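Vimomura project: progress report to the Arnbridge fund
Search this site Go Advanced search
Last updated 10 September 2019

What this report covers

This is our second report on the Vimomura work, which the fund has supported since November. The question we were given is whether a robot arm can learn to handle soft household goods from recordings made by people with hand-held grippers, with no arm present when the recordings are made. The first report said the early signs were good. We now think that was too generous, and much of what follows explains why.

We have kept the spending figures in the separate return. Nothing in this report changes them.

The recordings

The method is simple enough. A person holds a gripper with a camera on it, does a short task at a table, and the recording is turned into a path that the arm can try to copy. The task we chose is picking up a cloth and putting it into an open box. It sounds easy, and that was part of the case for it in the proposal. A cloth has no fixed shape, though, and the person holding the gripper corrects for that without thinking. Those small corrections are in the recordings. Whether the arm learns anything from them is another matter.

We set the table up with other goods and packaging left on it. The proposal had assumed a bare table, and the first set of recordings was made that way. An arm trained on that set did reasonably well on a bare table and badly anywhere else. We should have expected this, and the first report did not say it plainly.

The crumpled grey cloth goes down between the fingers, near the white ribbed box, and the cartons stay where they are behind it. 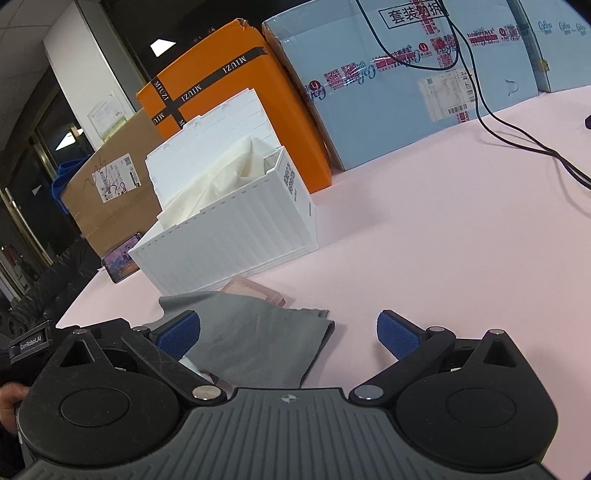 Results so far

We trained the arm on the crowded-table recordings and tested it in two ways: with the goods laid out as they had been during recording, and with the same goods moved about. In the first test it got the cloth into the box in 14 of 26 tries. In the second it managed 9 of 26. We do not regard either figure as a success. The target in the proposal was for the arm to work on a table it had not seen before, and we have not yet tried that in any proper way.

The gap between the two tests is smaller than we feared, but we would ask the fund not to read much into it. With this few tries, a run of luck either way could make the gap look quite different. One of our own slides, shown at the Arnbridge open day, gave the two results as percentages and left out the number of tries. That slide has been withdrawn.

Most of the failures were of one kind. The fingers closed before they reached the cloth, or closed on the top layer only, so that the cloth slid out during the lift. A smaller group were failures at the box: the arm carried the cloth over and let go too early, leaving it hanging on the rim. We had expected the second kind to be the main trouble and had spent a good deal of time on it.

Why the grip goes wrong

There are two explanations going round the team and we have not settled between them.

The first is that the camera gives a poor sense of depth at close range. It sits on the gripper and looks out over the fingers, so a fold of cloth standing up towards it and a fold lying flat can look much the same. People doing the recordings have the use of their own eyes as well, and do not depend on the camera view at all. If this is right, more recordings of the same sort will not help much, and the money would be better spent on a second view.

The second is that our recordings are too alike. A person who has done the task many times falls into a habit, coming in from the same side and at the same height. The arm then learns the habit and has nothing to fall back on when the cloth is bunched up differently. In the latest session we asked for the cloth to be taken at whatever point stood highest, with printed paper and a roll of packing tape left close by, so that the gripper had more than a plain surface under it. 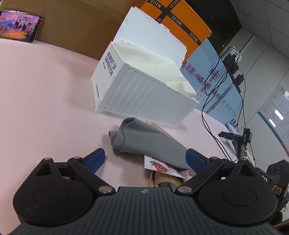 We looked for a difference between sessions recorded with that instruction and those without it. There is a slight one in favour of the instruction, but the sessions also differed in who was recording and in how long they had been at it, and we cannot separate these things afterwards. It was careless not to plan for this. The next round will have the same people recording under both instructions, in mixed order.

The Wirelix software

The fund asked for a view on the Wirelix software, which turns each recording into a path for the arm. It does the job when the gripper moves slowly. When the gripper turns quickly the path drifts, and the drift is not always flagged. We found 6 recordings in the training set that should have been thrown out and were not. Taking them out and training again made no clear difference to the results. That may mean the method copes well with bad data, as the makers suggest. It may just as well mean that the results are already too rough for bad data to show.

We would not renew the licence on present evidence, but we have no replacement ready. Writing our own would take about 9 weeks of work, and would delay everything below.

Comparison with Veres

Veres has been put to us more than once as the project to match. Its published results are a good deal better than ours. They also come from cloths of a single size laid flat at the start, and the write-up does not say how tries were counted when the arm dropped the cloth and picked it up again. We count that as a failure. Counted the other way, our own figures would rise, though we have not worked out by how much and do not intend to quote such a number. We have written to ask how they did it and have had no reply.

What we propose next

The plan in the proposal was to move on to folding at this stage. We do not think this is wise. Folding needs a dependable grip at the start, and we do not have one. We ask the fund to agree to the following changes.

Folding is put off until the arm can pick up and place a cloth on an unfamiliar table. The recordings saved for folding are used to test the two explanations given earlier, one at a time. A second camera is borrowed for the depth test and bought only if the test shows a clear gain. All results are reported with the number of tries beside them, including in slides and on the project page.

If neither explanation holds up, we will say so and return the part of the grant set aside for the arm's new wrist. There would be little sense in fitting it to a method that had not been shown to work. A short note on the depth test will follow when the borrowed camera has been set up and the first tries are done.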